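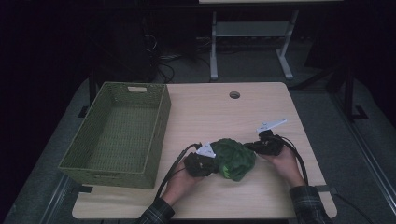 ## Laundry room and utility closet walk-through, Wunora house

Manaia, I did the whole round this morning while the washer was going, so forgive the coffee ring on the paper copy. Same order as last May. I've typed up my scribbles next to each item, and anything marked with an empty box still needs somebody to do something (probably me, let's be real).

### Dryer

- [x] **Lint screen clean, no tears.** Clean now! There was a good thick pad on it when I pulled it. Please, please empty it after every load, even the little ones.
- [x] **Screen washed with dish soap.** Those dryer sheets leave a film you can't see. I ran water over it and it just sat there in a puddle on the mesh, so I scrubbed it with an old toothbrush and now it runs right through.
- [ ] **Vent hose in good shape.** It's still the crinkly foil kind and it's got a squashed spot where the dryer got shoved back too far. I want to swap it for rigid metal. Dean Bellamy said he has a leftover length from his place, but I haven't measured ours yet.
- [x] **Outside flap opens when the dryer runs.** Opens fine. I pulled a bit of old nest out of it, nobody home.
- [x] **Nothing stored behind or on top.** One sock behind. On top was the iron, which I moved to the shelf.

### Washer

- [x] **Hoses checked for bulges and cracks.** Hot side and cold side both look okay. I ran my fingers all the way around the connections and they came away dry.
- [ ] **Hose age written on the tag.** No tag on the cold one. I have no clue how old it is, so I'd sooner replace the pair and start over with a date we know.
- [x] **Shutoff valves turn.** The hot one was stiff as anything. I worked it back and forth a few times and it loosened up, no drips after.
- [x] **Machine level.** It was walking a little on spin. Front left foot needed half a turn.
- [x] **Door gasket wiped out.** Two hair ties and a dime. I'm keeping the dime.

### Water heater

- [x] **Three feet clear in front.** It is now. The Ruddock boxes went up to the attic.
- [x] **Temperature setting.** I had it at 120 on the dial and left it there. Feels right at the kitchen tap.
- [ ] **Relief valve pipe points down and isn't capped.** Points down, not capped, but it stops 40 inches off the floor. That's way too high if it ever lets go while you're standing there. Adding this to the plumber's list.
- [x] **Pan dry.** Dry and dusty.

### Electrical

- [x] **GFCI by the utility sink trips and resets.** Pushed the button, it clicked, night-light went out, reset, night-light came back.
- [ ] **No extension cords on big appliances.** Okay, so the little freezer is on one. I know! It needs to move over to the other wall, and I can't do that by myself.
- [x] **Breakers labeled.** Mostly. Number 9 said "misc" in somebody's handwriting, and after a lot of running up and down the stairs I can tell you it's the hall lights and the doorbell.

### Alarms and extinguisher

- [x] **Smoke alarm tested.** Loud. The dog left the building.
- [ ] **Carbon monoxide alarm in date.** The sticker on the back has rubbed off, so I'm counting it as a fail and getting a new one.
- [x] **Extinguisher needle in the green, pin in place.** Yes to both. It's on the hook by the door and you can grab it without moving the mop.

### Chemicals

- [x] **Bleach and ammonia cleaners on separate shelves.** They were side by side, now they're not.
- [x] **Everything in its own labeled bottle.** I tossed a spray bottle of something blue.
- [x] **Detergent pods up high with the lid latched.** Your nephews are coming, so I put them on the very top.

Set aside $70 for the hoses and the CO alarm, I'll get the receipts to you. The vent hose I'd like done first if Dean's free.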